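보낸 사람: Fidelina Cabrera
받는 사람: bedoya-data 메일링 리스트
날짜: 2018년 6월 26일
제목: Re: [bedoya-data] 상자 담기 시연, 몇 개까지 모을 것인가

Alcides Marulanda 씀:
> 상자 담기 과제의 수집 계획을 다시 봤습니다. 지금 안은 물체당 시연 20개인데,
> Narer 쪽에서 같은 방식으로 학습시켜 본 사람 말로는 그 정도면 물체가 놓인
> 위치를 외우는 데 그친다고 합니다. 물체 수를 줄이고 물체당 시연을 늘리는
> 편이 낫지 않습니까?
>
> 그리고 한 가지 더 묻겠습니다. 상자 날개를 접는 동작까지 한 에피소드에
> 넣습니까, 아니면 담는 데서 끊습니까? 지난번 배포본에는 두 가지가 섞여
> 있어서 제가 손으로 다시 잘랐습니다. 같은 일을 또 하고 싶지는 않습니다.
>
> Alcides

Alcides 님, 그리고 다른 분들께.

두 질문에 차례로 답합니다. 길어져서 미리 양해를 구합니다.

먼저 개수입니다. 물체당 20개라는 숫자는 제가 처음 계획서를 쓸 때 정한 것이고, 근거가 탄탄하지는 않았습니다. 당시에는 조작자 한 사람이 오전에 끝낼 수 있는 분량을 기준으로 삼았습니다. 총량은 300개로 두고 물체를 6종으로 줄이자는 것이 Rocío Taipe의 제안입니다. 그러면 물체당 50개가 됩니다. 저도 이쪽에 찬성합니다. 다만 물체당 개수를 늘려도 시작 위치가 매번 같으면 Alcides 님이 말한 문제는 그대로 남습니다. 그래서 시연마다 물체의 시작 위치를 바꾸고, 바꾼 위치를 기록지에 적기로 했습니다. 상자도 고정하지 않습니다. 상자는 테이프로 표시한 작업 구역 안에 두되 방향을 조금씩 돌립니다.

다음으로 에피소드의 경계입니다. 담는 데서 끊습니다. 상자는 날개 네 장을 모두 바깥으로 젖힌 상태에서 시작하고, 마지막 물체를 놓은 뒤 양손이 상자 밖으로 나오면 끝입니다. 날개 접기는 별도 과제로 두고 12월 배포본에 넣을 생각입니다. 섞인 에피소드가 나온 것은 조작자마다 종료 버튼을 누르는 시점이 달랐기 때문입니다. 종료 조건을 조작자용 안내문 첫 줄로 옮겼습니다.

지금 쓰는 배치는 다음과 같습니다. 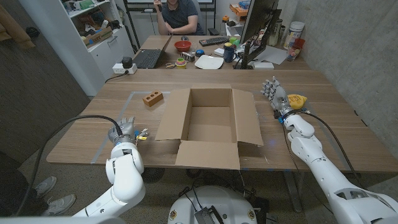
머리 쪽 카메라에서 본 작업대. 오른손은 노란 물체를 쥐고 있고, 구멍 세 개짜리 벽돌은 상자 왼쪽 뒤에 놓여 있다.

벽돌에 대해서는 Walter Puma가 이의를 냈습니다. 손가락에 걸리는 하중이 다른 물체와 너무 다르고, 떨어뜨리면 상자 바닥이 상한다는 것입니다. 저는 남겨 두고 싶습니다. 가벼운 물체만으로 모은 데이터로는 쥐는 힘을 조절하는 법을 배우기 어렵다고 봅니다. 대신 벽돌이 들어가는 시연에서는 속도 제한을 낮추고, 상자 안에서 손을 펴기 전에 바닥에 닿았는지 확인하도록 안내문에 적었습니다. 구멍에 손가락을 끼워 드는 방식은 허용하지 않습니다. 빠지지 않아서 손을 다시 영점 조정한 적이 있습니다.

배경은 치우지 않습니다. 작업 구역 너머 책상에는 노트북, 모니터, 그릇, 컵 같은 물건이 늘 있고 사람이 앉아 있기도 합니다. Jolán Szekeres가 흰 천으로 뒤를 가리자고 했지만, 천을 친 상태로 모은 Leltatness 초기 묶음은 천을 걷자마자 성공률이 떨어졌습니다. 배경이 날마다 조금씩 달라지는 것은 그대로 두되, 시연 도중에 작업 구역 안으로 손을 넣는 일만 피해 주십시오. 그런 에피소드는 검수에서 버립니다.

실패한 시연도 버리지 말아 주십시오. 떨어뜨렸다가 다시 집어서 담은 것은 성공으로 표시하고 "재시도" 태그를 답니다. 물체가 작업 구역 밖으로 나가서 사람이 주워 준 것은 실패로 표시합니다. 이 구분이 지난번에 모호했습니다. 태그 이름은 저장소의 labels 파일에 있는 것만 써 주십시오. 비슷한 뜻의 태그가 제각각 생겨서 합치는 데 하루가 걸렸습니다.

양손 사용에 대한 규칙도 적어 둡니다. 물체에 가까운 쪽 손으로 집는 것이 기본입니다. 손에서 손으로 넘기는 동작은 넣지 않습니다. 쉬는 손은 상자 옆에 내려놓되 상자 위를 가리지 않게 합니다. 카메라가 위에서 내려다보기 때문에 손등이 상자 안을 가리면 마지막 몇 초를 쓸 수 없습니다. 왼팔 케이블은 여유가 있는 편이라 고리 모양으로 뜹니다. 팔을 크게 돌리기 전에 케이블이 걸리지 않는지 보고 움직여 주십시오.

조작자는 3명으로 돌립니다. 한 사람이 같은 물체를 전부 맡지 않도록 Rocío가 순번표를 짰고, 표는 공용 폴더에 있습니다. 한 사람 버릇이 물체와 묶여 버리면 나중에 분리할 방법이 없습니다. 순번을 바꾸고 싶으면 서로 바꾼 뒤 표만 고치면 됩니다. 저한테 따로 알릴 필요는 없습니다.

Alcides 님께 부탁이 하나 있습니다. 손으로 다시 자른 에피소드의 목록이 남아 있으면 보내 주십시오. 자른 지점과 원래 종료 시점을 비교해서 자동으로 자르는 스크립트를 만들어 보려고 합니다. 손가락 관절 값만으로 될지, 손목 위치까지 봐야 할지는 목록을 보고 정하겠습니다.

물체 수에 반대 의견이 있으면 이번 주 안에 이 스레드에 남겨 주십시오. 없으면 6종으로 진행합니다.

Fidelina

--
bedoya-data 메일링 리스트
최근 글
- [bedoya-data] labels 파일의 중복 태그 정리
- [bedoya-data] 손목 카메라 시간 동기 문제 (Walter Puma)
- Re: [bedoya-data] Sturkside 형식으로 변환할 때 빠지는 항목
- [bedoya-data] 조작자 순번표 올렸습니다 (Rocío Taipe)
- Re: Re: [bedoya-data] 벽돌을 빼자는 의견
- [bedoya-data] Leltatness 초기 묶음 내려받기 경로 변경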